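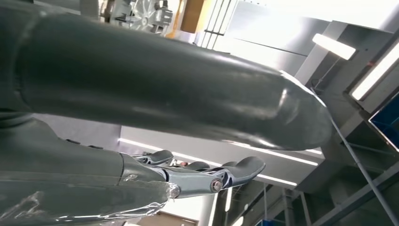 Mano robótica de tres dedos con film de plástico transparente sobre la palma, bajo un segmento del brazo.

El fallo de agarre de Dralmont fue una avería recurrente registrada en la célula 13 de la planta de envasado de Dralmont, operada por la empresa Sirnetti. Afectó a un brazo equipado con una mano Skilel de tres dedos y provocó la caída de piezas durante el traslado entre la cinta de entrada y la mesa de inspección. El caso se cita en la formación interna de mantenimiento como ejemplo de contaminación mecánica causada por una protección improvisada.

Antecedentes

La mano Skilel se monta en la muñeca del brazo y mueve sus dedos mediante articulaciones metálicas. En mayo, la línea empezó a manipular piezas recubiertas de aceite. Para evitar que el lubricante entrara en la palma, el turno de noche la envolvió con film de plástico de uso alimentario, una medida que no figuraba en el manual ni se anotó en el parte de cambios.

Desarrollo

El primer aviso se produjo a las 3 de la madrugada, cuando el controlador detuvo el ciclo con el código 718 (par excesivo en el dedo). El operario rearmó el equipo y la producción continuó. El código volvió a aparecer en turnos posteriores, siempre con la mano a medio cerrar. En una de las paradas, una pieza cayó fuera del vallado – no hubo heridos – y la célula quedó fuera de servicio.

Causa

La investigación correspondió a Jintana Saithong, ingeniera de seguridad de Sirnetti, y a Mio Shibata, del servicio técnico de Sárközi, integrador de la célula. Su informe concluyó que un pliegue del film se introducía en la articulación de un dedo y frenaba su recorrido. El control interpretaba la resistencia como contacto con la pieza y daba el agarre por válido antes de tiempo. El código 718 solo saltaba cuando el atasco superaba el límite de par.

Medidas

Se retiró el film y se instaló una funda cosida que deja libres las articulaciones. Sárközi añadió una comprobación de apertura y cierre en vacío cada 200 ciclos. El rearme tras un código 718 exige desde entonces la inspección visual de la mano, con el brazo bloqueado y sin tensión.

Véase también

Pinza robótica
Consignación de máquinas
Resguardo de seguridad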